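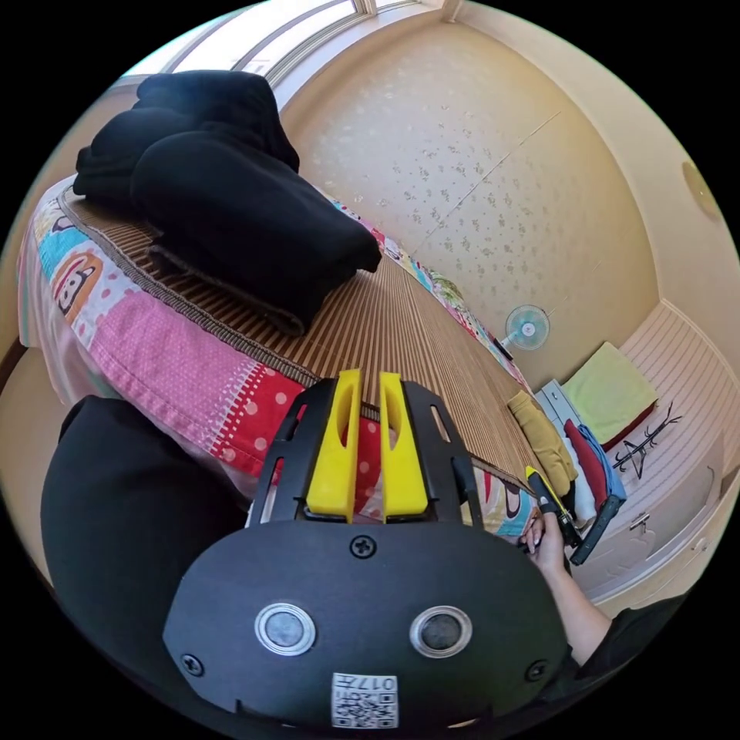 Slide 1. Gripper 017, yellow fingers, pointed at the bed with the striped mat.

Speaker notes: "Two grippers, one pile of clothes"
Last updated: February

We use cookies to remember your settings and count visits. Accept / Manage

Okay, start easy. Say hi, say thanks for staying this late in the afternoon, and leave slide 1 up while people find seats. Don't read the title out loud, they can see it.

Then go straight to the question. We had two hand-held grippers on loan for the Grokemia project, and we had to pick one to order for the whole team. Both get carried around by a person, both record what the fingers see, and on paper they're close to twins. So I wanted to know which one I'd rather hold for a full morning in a real bedroom full of real laundry!

Names first so nobody gets lost. The one on the slide is the Hembridge (slotted yellow fingers, label 017). The other one is the Bostum, with short rubber fingertips, and I brought it along so I can wave it around at this point. Pass it down the front row. Ask for it back before questions, last time it went home in a tote bag for a night.

How we ran it

Keep this bit short, people glaze over. Same room layouts for both, same kinds of jobs: pick up a garment, move it, put it down, fold if you can. We had 8 people take turns, and everybody used both grippers. We ended up with 1,688 grasps we could score. I threw out 321 more where the person changed their mind halfway or the recording had a gap, and I'd rather say that number up front than have somebody dig it out of the appendix.

Scoring was boring on purpose. Did the fingers close on the thing you meant, and did it stay there until you let go. Yes or no, no half points. (If someone asks about half points, we tried them for a week and argued the whole week.)

The fingers

I love these fingers, and I should admit that before I show any charts. Each one has a long slot in it, and when you're working in close you can look through the slot and catch a bit of the fabric behind. On thin stuff, T-shirts and pillowcases, I was quicker with the Hembridge from the first try. With the Bostum I kept pinching one layer too many and dragging the sheet along too.

Thick stuff is the other way around. Denim, a folded knit, anything with a fat seam: the Bostum's rubber tips just hang on. The Hembridge fingers want you to come in at the edge, and if you come in flat they skate. You can learn it, but it took me most of a morning and some muttering.

PAUSE here, drink water, let the chart sit.

The cameras

Both grippers see wide, and wide is great until you're next to a window. Bright daylight on one side and a dark pair of pants on the other is about the meanest thing you can hand a small camera. The Väisänen controller box lets you lock the exposure, and I'd tell anyone to do that before the first grasp of the day, because auto exposure hunts every time you swing toward the glass. We lost a good chunk of early recordings to that and it was my fault, I'd left it on auto.

Also mention the round lens windows on the front of the Hembridge. Fingerprints! Wipe them. I put a cloth in my back pocket now.

Next slide, the heap. Let them look at it for a second before talking. Something denim-like, a deep red garment, a beige knit and a big pink polka-dot thing all piled in together, so you've got stiff next to stretchy next to who knows. Ask the room where they'd go in first. Most people say the top. I go for whichever piece has a loose edge hanging toward me, and the mustard cloth is my pick. 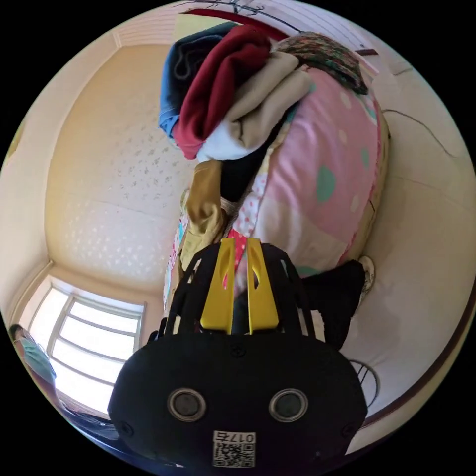 Weight, wrists and what we ordered

The Hembridge is front-heavy, and you feel it in the thumb. My wrist was done before lunch. The Bostum balances better but its trigger is stiff, so your forearm goes instead. Show the strap I sewed (hold it up, it's ugly, it works).

We ordered the Hembridge with a spare set of the Bostum tips, and yes, we're making an adapter. It's on the second print and still wobbles. Take questions from here.

Comments

"Could you post the adapter file once it stops wobbling? We have the same tips in a drawer."

"Locking the exposure fixed our window problem too, thanks. Lost days to that."

"Which size strap? My thumb is killing me."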